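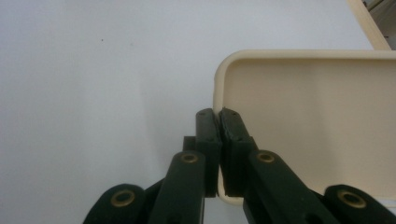 4. What Goes Into the Map

4.1 Open maps as parameters

Every Java developer has at some point written a method that takes a Map<String, Object>, and most of them can tell you whose fault it was. The usual account involves a deadline, a caller that needed one more value, and a signature that was already wide enough to wrap twice on a laptop. The map goes in as a temporary measure. In all three of our code bases the oldest such parameter predates every person now on the team.

We call these open maps, and we count a parameter as an open map when three things hold: its declared type is a map from strings to Object, the method reads at least one key by literal or constant, and the map isn't simply passed along to a library that insists on it. The last condition matters more than it sounds. Template engines and JSON parsers like maps, and it seemed unfair to blame application programmers for the taste of people they have never met.

Brustora, the checker described in Section 3, found 439 methods with an open map across Bukier, Astside and Calvo. Bukier is a billing system and has the most. Astside schedules freight and has fewer, though its maps are larger and sadder. Calvo is the youngest of the three and was started under a style guide that forbids open maps in its second paragraph. It has them anyway, mostly in a package named "temp," which has its own release notes.

Taken together, these methods read 1416 distinct keys. Distinct here means distinct as strings, so "customerId," "customerID" and "custId" are three keys, as they are to the runtime. Whether they are three ideas is a matter we took up by hand.

4.2 Reading the keys

The hand labeling was done by the first author and Floarea Crăciun, working apart and then meeting to argue. For each key we wrote down what type of value callers put in, whether any method read it as some other type, and whether we could tell from the name alone what it held. The third question produced most of the arguing. One of us held that "flag2" was self-explanatory given the existence of "flag." The other did not, and the labels follow her.

Disagreements were settled by looking at callers. Where the callers disagreed with each other, we recorded the key as contested and moved on, which felt like cheating in the first week and like wisdom by May. A contested key is one where two callers store values of types that share no useful parent. The most common pairing was a String and a Date, followed by a String and a list of Strings, followed by a String and almost anything else you care to name. Strings get along with everybody. 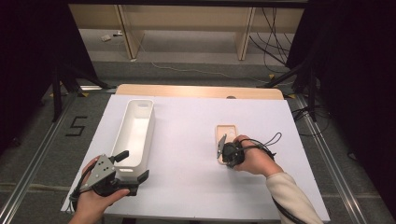 An open map puts no limit on what a caller may store, so the limit has to live somewhere else, and the question for this section is where. In Bukier it lives in the first lines of the method, as a row of casts with a null check on every second one. In Astside it lives in the head of a man who now works in a different building. The container in Figure 2 will do as a picture of the type: long and white, open at the top, with smooth rounded corners and no opinion about its contents. A typed record has an opinion. It says what it holds and refuses the rest at compile time, when refusing is cheap. We found few methods where the map held anything that a record with named fields couldn't have held, and in the ones we did find, the extra freedom was used by a single caller, to pass a second map.

Nested maps deserve a word. We had planned to treat the inner map as one more value and leave it at that. This lasted until we met a pricing method in Bukier whose map holds a map under the key "params," which in turn holds a map under the key "realParams." Brustora follows nested reads when the key is a constant, and gives up with a polite warning when the key is built by joining strings. We read the warnings ourselves. In the pricing method the key is built from the name of the month, in the locale of the server.

4.3 Why they stay

We had expected open maps to survive because they are hard to remove. The change history of Bukier suggests a duller reason. We read the 1000 most recent commits that touch a method with an open map and asked what each one did to it. Most added a key. A smaller group fixed a key that an earlier commit had spelled wrong. A few commits replaced the map with a proper type, and those were short, passed review without comment, and weren't followed by any repair we could find. In other words the removals went well whenever they were tried, and they were seldom tried.

The commit messages are of some help. "Add key" is the commonest, and it has the merit of being true. Several promise a cleanup in a later change. We followed each of these promises forward through the log as far as it goes, and can report that one was kept, by a different person, who doesn't appear to have known about it.

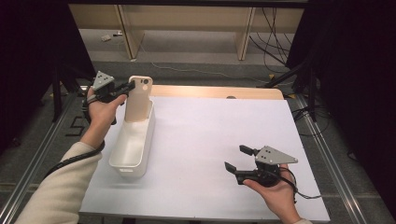
That leaves the matter of cost at the moment of the edit. Adding a key to a map touches two files, the caller and the method. Adding a field to a record touches the record as well, and in Astside the record would need a home, which means picking a package, which means a conversation. Developers there told us they would sooner add ten keys than have that conversation. We have sat in on it and don't blame them.

Review practice pulls in the same direction. A new field shows up in a diff as a new field and invites remarks on its name, its type and whether it may be null. A new key shows up as a string inside a call to put, in the middle of a block that already has a dozen of them, and the reviewer's eye slides down the column. In the Bukier commits we read, reviewers commented on new fields often and at length. They commented on new keys mainly to ask for consistent quotation marks, in a language that offers only one kind.

4.4 The large file

One file in Bukier needs separate treatment. It runs to 3000 lines, a figure its owners hold it to by moving comments elsewhere when a checkstyle rule complains. It holds a single public method, which takes an open map and returns the same one, altered. Nearly every other open map in the project is passed into it sooner or later.

We first counted this file with the rest, and then found that any average we took was mainly a description of it. The tables in Section 5 therefore leave it out, and we give its numbers in a separate row. Readers who think this hides something are invited to open the file. We also turned off Brustora's suggestion mode for it, after the tool proposed a record with so many components that the compiler declined to go along.

The team is fond of the method, or at least used to it. It has good tests, written by someone patient, and the tests are the only place where all the keys it reads are listed together. Crăciun proposed that we treat the test fixture as the type definition, on the ground that everyone else does. We adopted this, and it resolved most of the contested keys in the file within an afternoon. The remainder are contested in the fixture too.

4.5 Limits of the count

Our counts are low in two ways that we know of. Brustora doesn't look inside classes that wrap a map and offer a get method, and both Bukier and Astside have such a class. It's called Context in one and Ctx in the other, and its chief contribution is to spare the reader the sight of angle brackets. We checked a handful by hand and found the same habits in nicer clothes. The tool also misses maps that arrive as a plain Object and are cast on the first line, a pattern we had assumed was rare until Calvo's style guide drove people to it.

The labels are ours, and a team member might read some keys more kindly than we did. We asked the Calvo developers to go over the ones we had marked unclear. They cleared up a good many, disagreed among themselves over several, and deleted "flag2," which it seems had been read by one method and set by none.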